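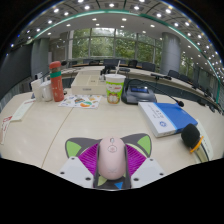 第二讲 姓氏的来源与拼写变化

17/07/2020 整理：Sinan Ertürk
打印本页 | 用电子邮件发送

一、上一讲的遗留问题

上次有同学问，为什么同一个家族在两份档案里写法不同，抄写员是不是写错了。多数情况下谈不上写错。在拼写固定下来之前，姓氏是听来的东西，书记员听到什么音，就按自己的习惯写下来。同一个人受洗、结婚、立遗嘱时可能遇到不同的书记员，于是留下几种写法。查档案时先把可能的写法列成一张表，再动手检索。

二、姓氏的基本类型

欧洲姓氏一般按来源分为四类：源自父名，源自地名，源自职业，源自外号。这种分法教学上方便，实际材料里常有重叠。

1. 父名类
以父亲的名字加词缀构成。英语的 -son、丹麦语和挪威语的 -sen、西班牙语的 -ez、俄语的 -ov 和 -ev 都可以归入这一类，不过俄语这两个词尾也接在外号和职业名后面。威尔士语用 ap 表示“某人之子”，后来与父名连写，ap Rhys 变成 Price，ap Hywel 变成 Powell。爱尔兰语的 Ó 原指孙辈或后裔，Mac 指儿子，两者意思不同，抄录时不要混用。

2. 地名类
有的指具体的村镇，有的只指地形，例如住在山坡旁、桥头、树林边。前一种对追溯迁徙有用，但要注意，一个人往往是离开原籍以后才被人用原籍来称呼的，所以姓氏里的地名未必是家族后来居住的地方。地形类用处小得多，有桥的地方很多。

3. 职业类
Smith、Schmidt、Lefebvre 都与金属匠人有关，分属英语、德语和法语。同义的姓氏在不同语言里各自形成，彼此没有亲属关系。移民以后有人把姓氏译成当地语言，这时 Schmidt 可能变成 Smith，需要靠船运名单或教会记录来确认。

4. 外号类
包括体貌、性格、颜色、动物等。Brun、Brown、Braun 一般解释为头发或肤色较深。外号的含义最难确定，有些带有反讽，几百年后已无从判断。写作业时如果没有同时代的材料，请写“可能源自”，不要写成定论。

三、词缀与冠词的合并

法语姓氏中的冠词常与后面的词写在一起。以 Lemaire 为例，由 le 和 maire 合成，maire 在中世纪指领主或市镇的地方官员，职权与今天的市长不完全一样。档案里也会见到分写的 Le Maire。在比利时和法国北部一带的记录中，分写与连写可能出现在同一家人身上，检索时两种都要查。

小词缀还有指小的作用，例如英语的 -kin、-cock，法语的 -et、-ot。指小形式起初多为昵称，固定为姓氏以后，原来的亲昵意味就没有了。

四、土耳其的情形

我的姓常被拿来问，这里顺便讲一下。土耳其于一九三四年通过《姓氏法》，要求每个家庭登记姓氏。在此之前，多数人使用本名，必要时加上父名、籍贯、职业或称号。登记时有人沿用家族旧称，有人另选新词，也有由登记官员代为指定的。因此同姓者很可能没有血缘关系，亲兄弟分开登记，也可能姓得不同。

Ertürk 由 er 和 Türk 组成，er 有男子、勇士之意。这种结构在当时登记的姓氏中很常见。仅凭这个姓推不出祖籍，要往前查，得从人口登记簿入手，按村庄和户主的名字找。我家能找到的最早一条登记，只写了名字和父名。

字母也要留意。一九二八年以前的文书用阿拉伯字母书写的奥斯曼土耳其语，转写方案不止一种。ü、ı、ş、ğ 在国外的文件中又常被去掉附加符号，Ertürk 会写成 Erturk，也会按德语的习惯写成 Ertuerk。

五、练习材料的使用

本讲练习用的是 Grorkeva 教区抄本，共 64 页，每页按原件行序排列，缺损处用方括号标出。抄本里的人名保留原拼写，请不要自行改成现代形式。

索引在 Zenow 里，登录方法与第一讲相同。检索框默认只做精确匹配，要查变体须打开“近似拼写”选项。这个选项对首字母不起作用，遇到 C 与 K、V 与 W、F 与 Ph 互换的情况，要另查一遍。

抄本中有一个姓写作 Flallico，另有几处疑似同一姓氏，末尾的元音看不清。目前还没有可靠的词源解释。网上流传的说法称它源自某位骑士，没有给出出处，不要引用。

六、常见错误

把姓氏词典的释义当作家谱证据。词典解释的是词，至于某一家人何时得到这个姓，要看文书。

把纹章归给姓氏。在英格兰，纹章授予个人并由其后代继承，同姓的人没有当然的使用权。市面上卖的“某姓族徽”多数属于商品。

认为移民姓氏是入境官员改的。以纽约为例，入境检查依据的是船上已有的旅客名单，改姓多数发生在此后的生活里，由本人逐步改用，有时连正式手续也没有。

忽略女性的姓氏。法国旧档案通常以婚前姓登记妇女，英格兰则多用夫姓。苏格兰教区记录里两种都有，墓碑上也常刻婚前姓。同一位妇女要按两个姓各查一次。

七、作业

从抄本中任选 2 个姓氏，每个写一份说明，内容包括：
（1）抄本中出现的全部写法及页码；
（2）属于哪一类，依据是什么；
（3）可能的词源，注明所用词典；
（4）还不能确定的地方。

词源部分至少参考 2 种工具书，网络家谱不计在内。两种工具书意见不同时，把两种说法都写上，再说明自己倾向哪一种。页码写抄本页码，原件的叶码放在括号里。

下一讲讲教名的重复与代父母命名的习惯，请先读抄本二月份的洗礼记录，留意代父母与受洗者同名的条目。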